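On 19 Aug 2019, a list member wrote:
> Nice to see the frame is up. Two questions. Did you stay with the
> Gralteck grippers or print your own fingers? And what did the whole
> table cost you, without the arms? Our shop in Trurdale has 615 to
> spend and I'd like to know if that is silly.

Quick answer, on my way out.

Not silly. 555 for me – extrusion, clamps, wood top, cable, the Sikora power supply. Arms were extra and I'm not adding that up.

Fingers are printed. The Gralteck ones were too short for the trays, kept bumping the rim. Mine are longer and pointier, 73 minutes each on the Plulis at draft quality. Will send the files when I've fixed the screw holes, they are a hair tight.

Clamp the frame before you mount the arms, not after. I did it teh other way and had to take both off again. Same with cables, leave a loop at the base or the shoulder pulls on them.

Wrist camera works, still blurs when the arm moves. Exposure probaly. Log is at 2,923 lines and I haven't read any of it.

Two from the bench:
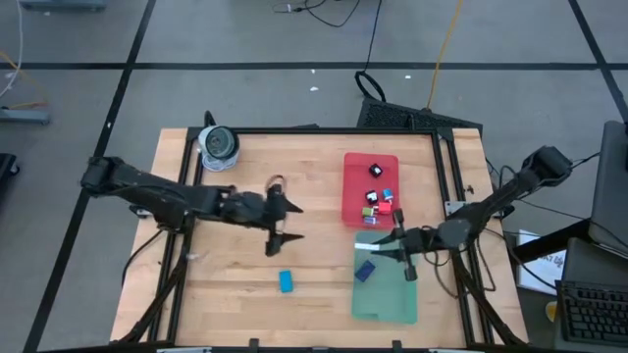
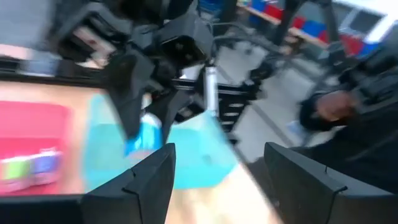 Both arms and the trays, first from overhead, second from the wrist cam with a blue container in the other gripper.

More when the screw holes are done.

This site uses cookies to keep you signed in to the list archive. Accept | Settings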